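Search this site
Search

Basket lending scheme reopens at Tsoukalas hall

Last updated Sunday, 4.10pm

A scheme that lends storage baskets to households clearing out cupboards and spare rooms has started again at the Tsoukalas hall in Zakham. It had been shut since July while shelving was put up in the back store.

Residents can borrow up to four baskets at a time and keep them for a month. There is no charge, but a name and address must be left at the desk. The hall has 125 baskets to lend, most of them donated by people in the town, and they come in several sizes.

Evanthia Margaritis, who runs the scheme, said demand had been highest from families moving house and from people sorting through a relative's belongings.

"They want something to put things in while they decide," she said. "A cardboard box gets taped up and goes in the loft. With an open basket you still have to look at it every day, so you get on with it."

Woven baskets go out most often, she said, and the deeper ones are usually gone by mid-morning. Borrowers tend to use them for towels, children's shoes, and hats and gloves. Plastic tubs are kept back for kitchens and bathrooms.

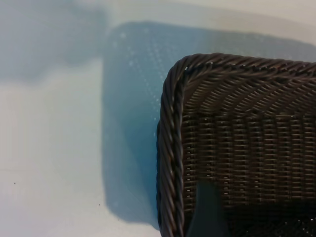 How should a woven basket be cleaned before it is returned?
Shake it out upside down, brush along the weave with a dry, soft brush, then wipe the rim with a damp cloth and leave it to dry away from a radiator.

Baskets that come back with broken strands are put to one side for Markos Spanos, who repairs them on a bench beside the store. He said rims took the most wear, as people lifted a full basket by the edge instead of holding it underneath. Small breaks can be tucked in and glued. Anything with a split base is taken out of lending and used in the hall for coats or umbrellas.

The new shelving was paid for with 3228 euros raised at two table-top sales and a supper. The money also covered better lighting in the store and a set of labels, so that each basket can be matched to its entry in the lending book. Before the closure, the baskets were stacked inside one another on the floor and the ones at the bottom were often squashed.

The scheme made 400 loans in the year before it shut. A smaller one in Wusteo, which opened in the spring, lends baskets to residents of that village only.

The Tsoukalas hall is also asking for lidded baskets, which it is short of. Donations should be empty and clean, and can be left at the side door during opening hours. Baskets with fabric linings are accepted if the lining comes out for washing.

Lending is on Sunday mornings from 10am until noon. Returns are taken at the same time, and anyone who needs to keep a basket for longer than a month is asked to tell the desk.

Share 4
Comments 0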